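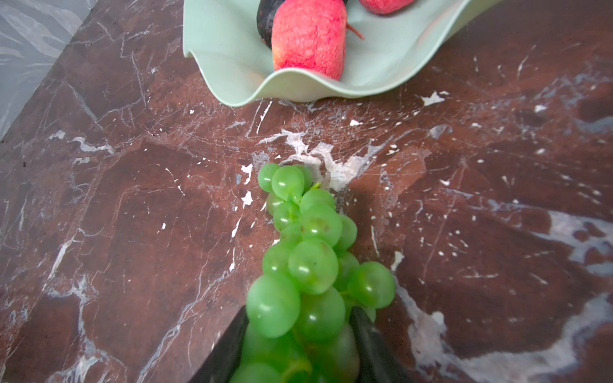 Green grapes over the marble tabletop.

Clenstead Recordings
Progress report to the Forness Fund, 8 of 12 months
June 8, 2018

Work on the third Lurkanon album, Kubo, has moved on since our last report, in places even forwards. Seven of the nine tracks are recorded. Two are mixed. One has been mixed four times and is now very like the first version, which the band had said they could not live with.

Drums and bass were finished on schedule. The guitars took longer, as the long instrumental on side two grew from six minutes to fourteen while we were out buying strings. We asked for it to be cut. It came back at fifteen, with a recorder part. We have decided we like the recorder part.

Still to record: the lead vocal on the closing track, whose words are at present mostly vowels, and a string quartet for the opener. The quartet is booked for two sessions. The Mellotron we were going to use instead went in for repair before your last payment reached us and the repairer has stopped giving dates.

Money

Studio hire has come in £323 under budget, mainly through working nights. Tape and repairs are £400 over. We propose to cover the difference from the sleeve budget. The gatefold stays. The embossed moth goes, and the band have been told.

Advance orders stand at 1,591, against the 1,765 copies we need before the double vinyl pays for itself. More than half are for the version with the lyric booklet, so we would be glad of some lyrics.

Live dates

The launch show is now planned for November. You asked in your last letter whether the album would be played in full. It will, with an interval, and the hall wants us out by eleven. On present timings that leaves four minutes for the encore, and Lurkanon have never played anything that short.

What we need from you

Please confirm that the third payment can be released on delivery of rough mixes, as the agreement says "finished mixes" on page two and "mixes" on page five. We prefer page five.

Rough mixes of the first seven tracks will be sent with the next report, along with the receipts missing from this one.

Clenstead Recordings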